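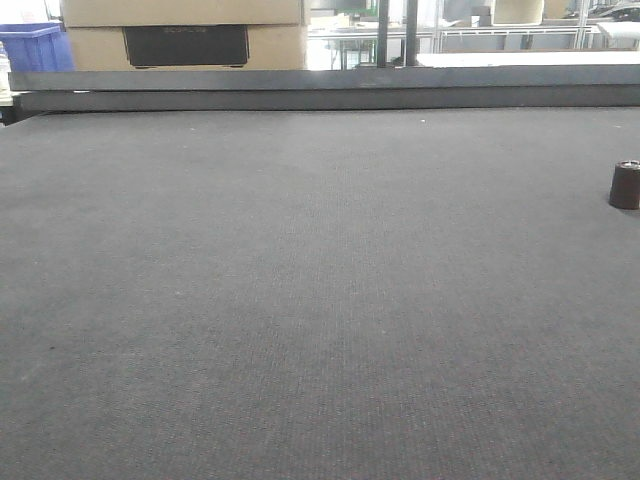
Revêtement textile gris foncé à fines côtes, bordé d'un profilé métallique gris.

La moquette rase est un revêtement textile dont la surface présente un relief faible et serré. Elle se distingue de la moquette à velours long par sa résistance au passage et par sa facilité d'entretien. On l'emploie surtout dans les bureaux, les couloirs, les salles de classe et les ateliers légers, mais aussi pour recouvrir des plateaux, des estrades et des plans de travail.

Structure

Un revêtement de ce type comprend en général une couche d'usage, visible, et un envers, ou dossier, qui assure la stabilité dimensionnelle. La couche d'usage peut être tissée, touffetée ou aiguilletée. Dans le touffetage, les fils sont piqués dans un support puis fixés par une enduction. Si les boucles ne sont pas coupées, on parle de velours bouclé. L'aiguilleté est obtenu par enchevêtrement mécanique des fibres, sans boucles ni mèches. Il peut être plat ou côtelé.

Les fibres les plus courantes sont le polyamide, le polypropylène et le polyester. La laine reste utilisée pour des produits plus coûteux. Le polypropylène absorbe très peu l'eau, mais se redresse moins bien que le polyamide après écrasement.

Aspect et couleur

Les teintes sombres dominent dans les lieux de travail. Elles sont souvent chinées, c'est-à-dire parsemées de points plus clairs qui rompent l'uniformité de la surface. Le gris foncé masque assez bien les taches et l'usure. Il laisse en revanche apparaître les peluches et les poussières pâles, surtout près des bords, où l'aspirateur passe moins facilement. Les côtes donnent au revêtement un sens, et deux lés posés en sens contraire peuvent paraître de couleurs différentes selon la lumière.

Pose et finition des bords

La moquette rase se vend en rouleaux ou en dalles. Les lés sont posés libres, maintenus par un adhésif double face ou collés en plein. Sur un plateau, le support doit être plan, sec et dépoussiéré. Le revêtement est laissé à plat avant la coupe, puis marouflé du centre vers l'extérieur.

Les bords constituent la partie la plus fragile. Ils peuvent être surjetés, gansés ou arrêtés contre un profilé. Un rail métallique en saillie protège la tranche et forme un rebord qui retient les petits objets cylindriques susceptibles de rouler. La jonction entre le rail et le textile retient aussi la poussière et demande un nettoyage au suceur plat.

Entretien

L'entretien courant se limite à l'aspiration, de préférence dans les deux sens des côtes. Un liquide renversé est absorbé avec un chiffon blanc, par tamponnement, en allant du bord de la tache vers son centre. Le frottement est déconseillé sur les velours bouclés. Les gobelets et autres récipients sans couvercle tiennent debout sur une surface rase, moins facilement sur un velours épais.

Les dalles endommagées se remplacent une à une. Pour un lé collé, la réparation consiste à découper la zone abîmée et à y insérer une pièce de même sens, prélevée dans une chute.

Voir aussi

Aiguilleté
Dalle de moquette
Profilé de finition
Touffetage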